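Neltton Twin Cinema -- Opening Walk-Through, December
Filled in before the Friday matinee

Lobby doors: OK. Both sets swing freely and latch on their own. The left one used to stick something awful, so thank you to whoever at Bucur finally planed it down.

Exit signs: OK, all lit in both auditoriums.

Aisle lights, Screen 1: FIX. Row 13 is dark on the wall side. I had a spare, but it was the wrong fitting, wouldn't you know it. 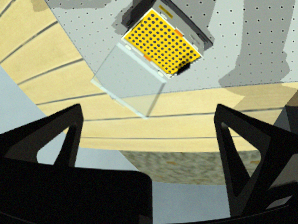 Seats, Screen 1: 200 checked, 3 tagged with tape. Two have loose armrests and one has a spring you'll feel before the trailers are over. Please leave the tape on until they're mended!

Concession stand: OK. Popper cord is sound, extinguisher gauge is in the green. 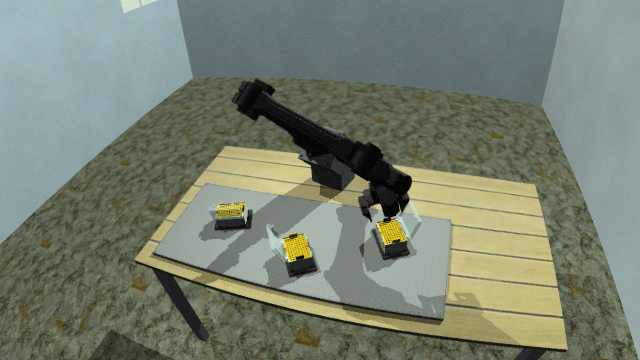

Floors: WATCH. The Erness carpet in the upstairs hall is holding up nicely, but the seam by the stairs has started to lift and needs gluing before the holiday crowds. I do like a speckled carpet, like the one under that light wooden table, and I'd happily see one up there when the time comes -- it would forgive a lot of popcorn.

Booth: OK. Tistell filter changed, next one due in 25 days.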